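# Staff FAQ: the Amik cell at Darkmont

**Is Amik replacing us?**
No. It is taking over hanging and sorting, which came last in November's survey of favourite tasks, with 153 responses and several drawings.

**Who teaches it?**
You do. Flenden staff on the training roster hold the grippers and do the job by hand, and Amik learns from the recordings.

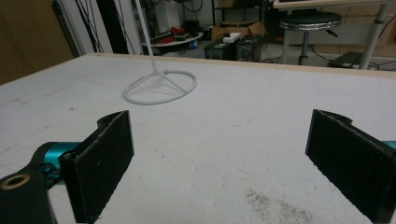
Kabbaj asked whether teaching your own replacement pays extra. It pays the trainer's rate, which is higher than the floor rate, and the roster is voluntary.

**How many goes does it need?**
More than 800 for each task. Bring patience. Recording blocks run 29 minutes, then you stop, even if you've finally found your rhythm.

**Do I have to be good at it?**
Ordinary is fine. Fumbles are kept and labelled, so your worst afternoon may have a long career. 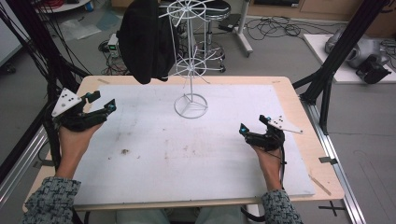 Job titles are the part still being argued over. Management favours "demonstrator", the floor favours "puppet", and payroll has room for neither. Whatever the title, the work is fiddly: getting a black cloth over the arms of a wire rack with a gripper in each hand is slower than it sounds, and your new classification should reflect that – we've put this in writing.

**What happens to my old shifts?**
They stay as they are until the trial ends. Changes after that need four weeks' notice.

**Where do I complain?**
Extension 164, before 3 p.m. It is still answered by a person.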